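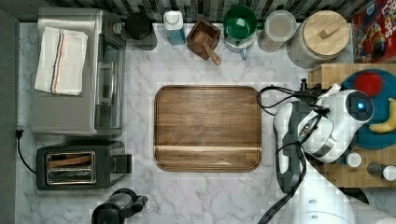 Kitchen bench station, overhead view: arm between the tray and the cutting board.

Wurnalano Manipulation Lab -- Open Day FAQ

General information for visitors. Questions about parking and the site map are answered on the visitor page.

What will I see at the open day?

The main demonstration is a single-arm manipulation system working on a kitchen bench. The arm picks items from the bench and the cutting board and places them on a wooden tray. Each run starts with the tray empty. A second station in the corridor shows recorded joint data from earlier runs on a monitor, with controls for stepping through it.

When does it run?

The open day is held in May. Doors open at 10 am and close at 3 pm. Bench demonstrations start on the hour, with the last at 2 pm. A run takes as long as it takes; if one is still going when the next group arrives, the next group waits.

Do I need to book?

Yes, for the bench demonstration. There are 200 places across the day and they are released in one batch. The corridor station and the poster room are open to anyone on site. If the session you want is full, ask at the desk on arrival. Cancelled places are given out there and are not put back online.

Why a kitchen bench?

Kitchens contain objects of many sizes and surface finishes in a small area, and the layout changes every time someone uses it. Our bench has a marble top with a glossy tiled backsplash, and both make depth sensing harder than it would be on a matte test table. Clear jars are a known problem as well. We have kept one at the back of the bench for that reason.

Which objects does the arm handle?

The set changes between sessions. Fruit is used most often, usually from the teal plate on the cutting board. A banana is a useful test item: it is curved, it marks easily, and no two present the same grasp. Round fruit is simpler to grasp and more likely to roll after release. The raised rim of the tray helps with that.

Items along the backsplash -- canisters, the clear jar, the pitcher or mug with the green lid, the cereal box -- are mainly there as obstacles and background. The planner has to account for them whether or not they are targets.

Does the arm use the toaster or the toaster oven?

No. Both stay on the bench as fixed obstacles at the far end from the arm. Neither is switched on while visitors are in the room. Operating appliances is a separate project under Birgit Rothe, and she will have a poster on it.

Is the arm operated by a person or does it run on its own?

Both modes are shown. The first part of each session is teleoperated, with an operator driving the arm directly. The second part runs on a learned policy, with the operator holding the stop control. The session host announces the change of mode. Please don't speak to the operator during either part.

What is Pakia?

Pakia is our internal name for the software that turns a task ("put the fruit on the tray") into a sequence of grasps and placements. It does not control the motors. Motion planning and control are handled by a separate layer called Ruppert. The split causes some confusion in older reports, where Pakia refers to the whole stack.

How reliable is it?

In our most recent internal trial the policy was run 100 times on pick-and-place from plate to tray, with mixed fruit. It completed 43 of those without intervention. Most failures were poor grasps on curved items, followed by releases too close to the tray rim. A run counted as failed if the operator touched the stop control for any reason, including precaution. We have not adjusted the open day tasks to improve the success rate, so expect to see failures.

How much data was the policy trained on?

The current version was trained on 400 teleoperated demonstrations, all recorded at this bench. It has not been tested in other kitchens and we would not expect it to transfer without further recording.

Why do the cables hang outside the arm?

The gripper wiring was added after the arm was installed and has not been routed internally. The slack is needed for wrist rotation. Finn Kröger looks after the hardware and can answer questions on cable routing, mounts and the gripper fingers.

How close can I stand?

Visitors stand behind the yellow floor line. The arm's reach ends well short of it. Children under 12 must be with an adult at all times in the bench room. Do not reach over the line to pick up a dropped item, even if the arm has stopped. Tell the host.

Can I take photos or video?

Photos are fine. Please turn off flash and any autofocus light, as both interfere with the cameras. Tripods are not permitted in the bench room. Video of the corridor monitor is not permitted, as some of the data is unpublished.

Can I try operating the arm?

Not at the open day. Teleoperation requires a safety induction, which we can't run for large groups. School and TAFE groups can arrange a longer visit that includes the induction. Contact Marijke De Graaf.

Is the room accessible?

The bench room and poster room are on the ground floor with level entry. Sessions are standing, but chairs are available from the host. The arm is quiet; the rack fans in the corridor are not. Visitors sensitive to noise may prefer to enter through the courtyard door.

Is the food eaten afterwards?

No. Anything handled by the gripper goes to compost.

Will the code or data be released?

The plate-to-tray recordings are being prepared for release under the name Tarkov. Dörte Kohlhase is responsible for the data and will be at the corridor station until noon. There is no release date. Ruppert will stay closed, as parts of it are licensed from a supplier.

Who do I contact on the day?

Ryszard Głowacki is the session host and the first point of contact in the bench room. For anything else, go to the front desk.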